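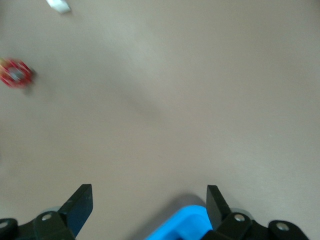
Attachment 1, wrist view, fingers open over blue container

Ticket 1402 -- Gripper reports "part held" with nothing in it
Site: Brurstead, cell 2
Opened by: Barry Sedgwick
Assigned to: Ivan Pasichnyk
Status: Open (was Closed, reopened 26/09/2022)

Barry Sedgwick wrote:
Reopening this. The fix from August was a new fingertip offset in the config and I was told that would be the end of it. Same fault again this morning. Arm goes down to the blue container, fingers close, controller says held, arm lifts, container is still on the table. Then it carries nothing over to the drop point and lets go of it very carefully.

I don't believe it's the offset. Attachment 1 is with the fingers commanded fully open. Look at where the container sits: much nearer the right fingertip than the left, and that fingertip and its linkage overlap the edge of it. The tips look close to level with each other, so I'm not blaming a bent finger yet.

Ivan Pasichnyk wrote:
Could be the approach point. If the target is off to one side, the right finger lands on the rim and stalls there, and the controller reads the stall as a grip. Can you send the held threshold and the close force?

Barry Sedgwick wrote:
Threshold is 15, force is 700, both as shipped in the Mirkow profile. I haven't touched them and I'd rather not start. Last time we "just tried" a lower force it dropped things for a week.

Also, the stall idea doesn't explain why it picks fine from the far side of the table.

Ivan Pasichnyk wrote:
It might, if the camera mount has moved. A small rotation there would give you a different error depending on which side you approach from. Please check:

1. Power off the arm, lock out.
2. Put a wrench on the camera bracket bolts. Tell me if any of them turn.
3. Check the linkage screws, both sides. Two per side show in your attachment. Snug only, no threadlocker yet.
4. Power on, home the gripper, open and close it empty. Note whether it says held.
5. Rerun the hand-eye calibration and save it under a new name. Keep the old file.

Barry Sedgwick wrote:
2: one bracket bolt moved, maybe an eighth of a turn. I would not call that loose.
3: all snug, nothing moved.
4: closed empty, did not say held. So the sensor can tell the difference when it feels like it.
5: done, saved. Calibration residual came out lower than the old one, but it did in August too, so I'm not getting excited.

First pick after that was good. I have seen one good pick before.

Ivan Pasichnyk wrote:
Fair. Leave it running on the new calibration with the container on the near side. If it misses again, save the log before you restart the controller. The Gondudton cell runs the same profile, so I'll ask for their offset file to compare.

Barry Sedgwick wrote:
Ok. Leave the ticket open this time, please.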